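We use cookies to remember your settings. By continuing to use the Altau course pages you accept this. Accept | Manage

Unit 2 handout: Showing a robot a task
Notes to read before the Pudura lab

Two ways of showing come up in this unit. In hand guiding you take hold of the arm and move it through the job while it records its own joints. In remote control you sit at a second set of handles, or wear a headset, and the arm copies you. Both are sold as "just show it once." Treat that line with suspicion.

Hand guiding gives you a good feel for contact. It also puts your body in the camera view, and the robot won't have your body there when it runs alone. Remote control fixes that and costs you your sense of touch. People squeeze too hard, pause before every grasp, and those pauses end up in the data. A policy trained on them may learn to pause too.

The drinks task looks easy on paper: pick up a lemon, put it on the board, cut it, drop ice in a glass. Look at what the arm has to deal with in this one view of the table.
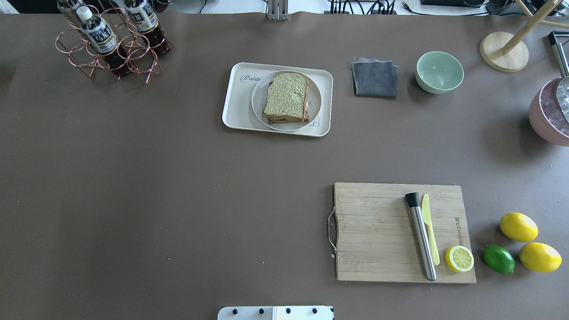 Fig. 1. Tabletop for the drinks task, with tea bottles, sandwich, ice bucket, cutting board and fruit.

Ask which of these objects the task needs. The sandwich doesn't matter to a lemon drink, but a learner has no way to know that. If the plate sits in the same spot in every recording, it may become a landmark. Clear ice and clear plastic are hard on depth sensors as well.

The Morais set we use has over 700 recordings, which sounds like plenty. Check how many differ in any way that counts. I held back 14 with the fruit moved, and I would trust those more than the rest put together – if the policy fails on them, the training score means very little.

For the lab: bring your Totow login and one recording you think is bad, with a note on why.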